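Is the Warix two-arm kit worth it for simple tabletop work?

Posted in Hobby Automation
176 views

kestrel_bench

I'm looking at the Warix kit, the one with two arms and the wrist camera add-on. Pinotell has it listed, and the seller says the camera add-on is another $200. What I want it to do is boring: pick up a phone, plug a charger into a power strip, flip the switch. I have never owned an arm. Does the kit handle that kind of thing, and do I need the wrist camera or is the overhead one enough? I don't want to spend the extra money and leave it in a drawer.

Gualtiero Morelli

I've had the kit since October and use it for close to what you describe. Short version: the arms are fine, the software is average, and you want the wrist camera.

Assembly took me two evenings. The manual skips the cable routing completely, so leave slack at every joint before you tighten anything. I had to redo one arm for that reason. The fingers come to a fairly narrow tip, good for plugs and small switches. They are less good on a phone lying flat, and I ended up teaching it to slide the phone to the table edge first.

On the cameras, compare the view from up top with the one at the gripper.
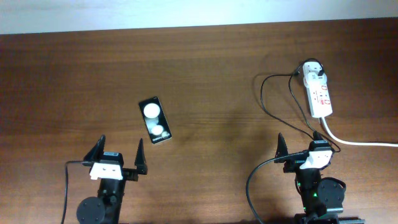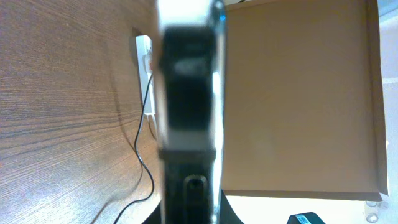 The overhead view is what you plan with. It tells the software where things are on the table and which arm is closer. Once a finger is over a socket, though, the hand can hide the socket from above, and then you are guessing. With only the overhead camera I got a plug in maybe one try out of four. With both it is most tries, after I recorded 350 demonstrations. My first 200 were not much use because I kept moving the strip only a little each time. Move it a lot — turn it, bend the cable differently, put it near the other arm.

Two more things. The wrist camera focuses at one distance and you can't change it, so the gripper itself is always soft. It didn't hurt my results. And tape the strip down while you're learning, or the arm will push it across the table.

rm_tolland

Didn't buy the Warix, got the Parisi single arm. Cheaper and it works ok. One arm is enough if you clamp stuff.

Mellemia_fan

Agree on the wrist camera, but I'd wait before ordering. The newer Mellemia set has a better gripper and comes with both cameras, though it will run you over $1,000. Also check whether Pinotell still charges for returns. They did when I sent mine back, and the box is heavy. For flipping a switch and nothing else, any of these is more than you need. For plugs, I'd go with what Gualtiero said.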